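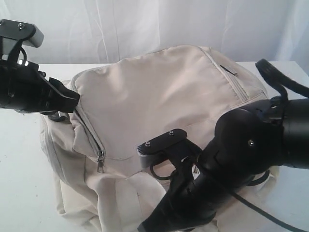
Comadthorpe replied that a figure taken on flat cloth says very little about a finished seam, and asked that the June results be held back until seams had been tested separately. The request is accepted. The notes below replace the earlier page on water resistance.

Notebook, June. Textile room, entry begun 9.40.

Cloth: Andard coated bag cloth, undyed, 159 g per square metre, from the opened roll. Specimens were cut clear of the selvedge and left overnight in the conditioning cupboard. Coated side marked in pencil.

Plain cloth, unwashed. The first specimen held to 2690 mm of water before the third drop appeared. The others were close to it and are entered on the loose sheet. No drops formed at the clamp ring, so the reading is taken as belonging to the cloth.

Seamed cloth, unwashed. Plain seam, double row of stitching, no tape. Drops came through at the needle holes at 255 mm. The pass mark agreed with Troncoso for the outer panels is 1000 mm, and an untaped seam does not approach it. The cloth between the stitch lines remained dry on the upper side throughout.

Comadthorpe is therefore correct, and the flat figure should not be quoted alone in the report to Troncoso. It is proposed that both figures be given, with the seam figure first.

11.15. Surno seam sealer brushed on to the coated side in one thin coat. The instructions give a drying time that appears too short for this room; the strips were still tacky when lifted and have been put back on the rack. Testing them today would waste them. Colleagues are asked to leave the rack where it is and to keep the window beside it shut.

The rubber gasket on the lower clamp is hardening along its inner edge. It sealed well enough this morning. A spare has been requested from stores, together with blotting paper.

Outstanding:
Sealed seams, unwashed, once the strips have dried.
Sealed seams after washing. Wash temperature to be confirmed by Troncoso in writing.
Zip openings. There is no agreed method for these, and the clamp will not close over the teeth. Comadthorpe has suggested a spray test, to be discussed.

14.30. Strips still tacky. Tank drained, clamp wiped down and left open.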